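Clolness Press Announces Second Book of the Zaki Series for Teenage Readers

Zaltport, Dec 8, 2024

Clolness Press is pleased to announce the publication of "Skulus", the second novel by Atif Virk about the boy Zaki, who can hear what old buildings remember. The book is available from today in bookstores and directly from the publisher, in paperback and as e-book.

In the first novel Zaki was 14 and wanted only to keep his gift secret from his school. Now he is one year older and his family moves to Skulus, a town where every house is silent to him. He must find out who took the memories away, and if he is ready to give his own in exchange.

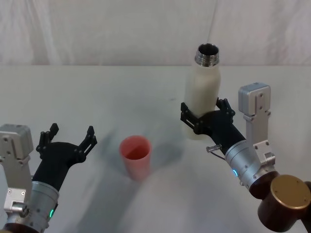

About the new book

"Skulus" has 5 parts, and each part is told during one night. It can be read without knowledge of the first volume, but readers who met Zaki before will recognize his grandmother and her letters. The publisher recommends it for ages 12 and up.

"I wrote the ending first, in August, and then I had to discover how Zaki comes there," says Atif Virk. "It was a slower work than the first book, and I changed the role of the sister many times."

The first printing is 2,000 copies. Of these, 1,477 were ordered in advance by readers and libraries.
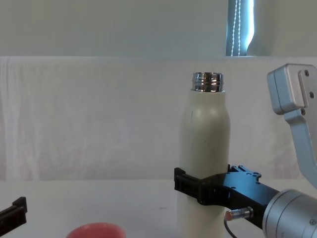
Each of the advance copies is signed by the author and contains a short extra chapter, told by the sister. This chapter is not included in the e-book.

Teachers and reviewers can request a reading copy from the press office of Clolness Press in Zaltport. Please write the name of your school or publication in the request.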